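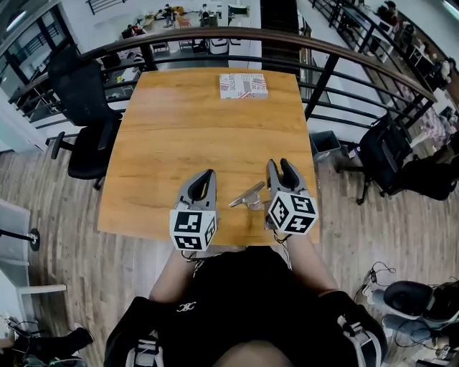 Packing staff at Koslow to record hand movements for automated line

By Ebise Teshome
March

Print this article | E-mail this article

Koslow, the contract packing firm, has moved 22 of its packing staff on to part-time recording work as it prepares to automate the small-goods line at its Kalard site.

Staff on the scheme sit at a table with a gripper in each hand and handle the goods as they would on the line. The grippers are the same shape as those to be fitted to the packing arms. Their positions are logged throughout, and the logs are used to set the arms' movements. Clear plastic display stands and small boxes were the first items chosen, the stands being hard for the line's existing sensors to detect.

Each worker records for 2 hours per shift and returns to normal duties for the remainder. Pay is at the packing grade with an hourly supplement, which the company did not disclose. The list of items to be recorded stands at 153 and is expected to be complete before the arms are delivered by Valdebenito, the supplier.

Two arms will be installed in the first phase. They will take over the placing of single items into cartons. Filling mixed orders, checking labels and clearing jams will stay with staff, and the line will run with fewer people at the benches. Koslow said those displaced would be offered posts in returns or as line minders, a new role with a week's training. It gave no undertaking beyond the first phase.

Recording has already changed the working day. Packers who used to stand for a full shift now sit for part of it, and several have reported sore wrists from the grippers, which close less readily than a hand. The company has shortened the recording blocks and is looking at a lighter handle.

Staff representatives have asked who owns the recordings and whether they may be used at Kenier, the group's other packing site, where no talks have been held. A reply is due before the arms are switched on.

Comments

packer_nights: The supplement should carry on once the arms are running. They will still be using our movements.

D. in returns: We were told there was no room in returns last year. How many posts are there?

Tolly: Wrists are no better with the shorter blocks. Sort the handle out first.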